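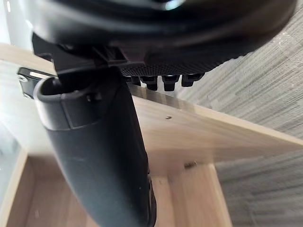 Joratum, Datberg set, single still

Joratum: household sorting and putting away

Version of 2018-03-17

Summary
Joratum covers ordinary putting-away work in furnished rooms: dishes back into cupboards, folded cloths into drawers, dry goods onto shelves. It has 158 sessions from 4 sites. Each session covers one activity from the first item handled to the last item put down. Sessions that were stopped early are kept and carry the status "partial".

Sites
Datberg - kitchen with wall cupboards, one deep drawer unit and a pantry shelf
Joltisham - kitchen and adjoining utility room
Jitpraphai, lower floor - dining room with a sideboard
Jitpraphai, upper floor - bedroom and linen closet

Furniture stayed in the same place at every site except Joltisham, where the drying rack was moved in October. Sessions before and after the move have different values in the layout field and should not be pooled when item positions matter.

Activities
1. Dishes: plates, bowls and mugs from counter to cupboard
2. Cutlery: mixed pieces into a divided tray
3. Linens: dish towels and pillowcases, folded before storage
4. Pantry: jars, cartons and bags onto shelves
5. Surfaces: loose items cleared from a table and returned to their usual places

Items
Every site used its own stock of household items. No set was bought to match across sites, so mug sizes, towel weights and jar lids differ. A session uses up to 20 items. Items that broke or wore out were replaced with the nearest available type, and the replacement has a new item code.

Session notes
Each session has a plain text file with these fields:
site
layout
activity
start_items
end_items
status
remarks

The remarks field is free text and was not edited. Spelling varies - "cupboard" and "cabinet" refer to the same furniture at Datberg. At Jitpraphai, "top shelf" means the highest shelf in the linen closet.

Known issues
Item codes for the Datberg cutlery were reassigned once. Older notes use the old codes, and a lookup table is in the docs folder.
Pantry labels at Joltisham do not separate opened cartons from sealed ones.
Linen sessions record the number of items but leave out the folding method.
Start and end counts can differ when an item was dropped and left on the floor. These sessions have "floor" in the remarks field.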